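Notes from the Somier open afternoon, Wong building, May. Written up quickly on the train, so excuse the state of it. The engineer I spoke to runs the household side and asked to go without a name. Fine by me.

Doors at 2. Tea in the corridor, coats on a pile of boxes, then up a flight to the room where Somier keeps its screens. I'd come expecting a robot making toast. What you get first is a house, a whole one, that exists only in Moltico, the simulator the company has been building alongside its arm software. Rooms, doors, furniture, things left on beds. The robot lives in there and spends its days trying to move stuff about.

"People are a bit let down for the first five minutes," the engineer said. "Then they start shouting at the screen. Left a bit, left a bit. Same as watching somebody park."

I asked why a house and why not a warehouse, where the money is. "Warehouses are tidy. Someone has already done the thinking about where things go. In a house you've got a door half open and a chair in the way and you still have to get to the bedroom." The project is called Dotano, and its whole job is that sort of errand – go to a room, find the thing, get hold of it, don't wreck the place. 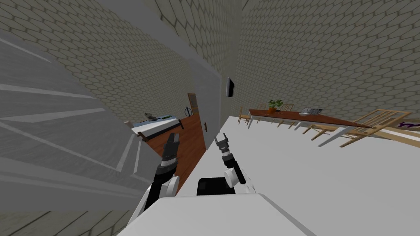 Getting to the room is a bigger share of the work than I'd assumed, by the way. The arms get all the attention from visitors but the engineer kept dragging me back to doorways. How wide the robot thinks it is. Where the elbows are when it turns. "It can know exactly where the bed is and still clip the door on the way. You plan for the hand and forget the shoulder. We did that for most of a winter."

How often does it go wrong? A shrug. Each batch is 1000 runs, same errand, with small changes to where the robot begins and how the objects lie. They do a batch overnight and look at the failures with coffee. The good runs hardly get watched at all. "There's nothing to learn from a nice one. I want the ugly ones. I want to see the moment it made its mind up and was wrong."

Do they have a favourite ugly one? They do, it's run 3201, and they pulled up the log for me. No pictures, just lines of numbers, which the engineer read out like a cricket score. The arm had gone for the object, closed a touch early, backed off, closed early again, and kept at it until the time limit cut in. 135 attempts. "Very patient. Completely useless. We changed the rule the next morning so it has to step back and look again after a few misses." It's pinned up in the kitchen apparantly.

On to the grasping, which is what most of us had come for. The afternoon's demo was a long straight piece in dark brown, two-fingered gripper, close quarters. Sounds dull. It isn't, or it wasn't to me. The view comes from right down by the fingers, so the thing you're trying to hold is also the thing blocking your view. I said that seemed a daft place to look from.

"It's the best place to look from and it's awful," the engineer said. "Up close you know where your fingertips are. You don't know much else. So the robot has to remember the room a bit, or use another view, or be modest about what it's sure of. Long things are the worst. With a mug you see the whole mug. With a board you see a stripe. Top of it goes out of view, bottom goes out of view, and you've got to decide how hard to squeeze and which way it will swing."

And swing it does, I gathered. Hold a long thing away from its middle and the weight will turn it in your fingers. They try to work out where the middle is before commiting, but in a tight spot you take the grip you can reach.
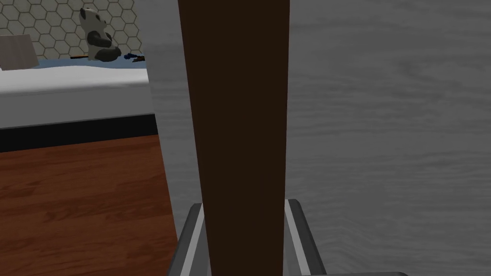

Surely you'd just build a better hand, a visitor by the radiator wanted to know – three fingers, five, some rubber, job done. There was some muttering of agreement.

The engineer took it well. Had clearly had it before. "We get that every open day and it's a fair thing to ask. More fingers, more ways to be wrong. Two fingers is a question you can answer. Are they either side of it, are they square to it, is it safe to close. I'd like to be properly good at that before anyone hands me a thumb."

Same visitor, not giving up: wouldn't a real one behave differently anyway? Yes, said the engineer, straight off. Friction for a start. In Moltico you type friction in, and you can be wrong about it all day long with no one to tell you off. So they vary it on purpose, slippery to sticky, and only trust a grip that copes with the spread. "If it only works at one setting then what you've got is a party trick."

Bit of a lull then, somebody's phone, more tea. I used it to ask about the objects lying round the rooms, the toys and bits and pieces. Who puts them there? Do they matter? They matter a lot, I was told. A bare room is too easy. The software has to learn that most of what it can see is none of its business.

"Half the skill is ignoring things. You've got a soft toy over there with a lovely clear outline, very easy to spot, and it has nothing to do with the errand. An early version was forever drifting towards whatever was easiest to see. Like me in a supermarket."
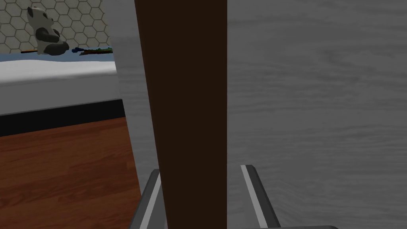 *Fingers either side of the board, panda on the bed beyond.*

I asked what "either side" is worth on its own, before the squeeze. Quite a lot, apparently. They score it separately now: arriving, lining up, closing, lifting. It used to be one mark at the end, pass or fail, and you couldn't tell a robot that never found the board from one that dropped it at the last second. Splitting it up was somebody's suggestion at last year's open day, which pleased the room.

Will there be a real arm in a real house? The engineer wouldn't give me a date. There's a flat the company has its eye on, there's a lease to sort, there's insurance (long face at this point). "I'd like it to fetch something for someone who needs it fetched. I'm not fussed about the rest of it."

And would they have one at home? Pause. "In the hall. Not in the kitchen yet. I like my plates."

Ran out of time there, the next group was already on the stairs. I'd wanted to ask about stairs too, and carpets, and whether it minds a cat. Somier say there'll be another afternoon in the Wong building after the summer, booking at the front desk, bring a jumper as the screen room is kept cold. Biscuits were good.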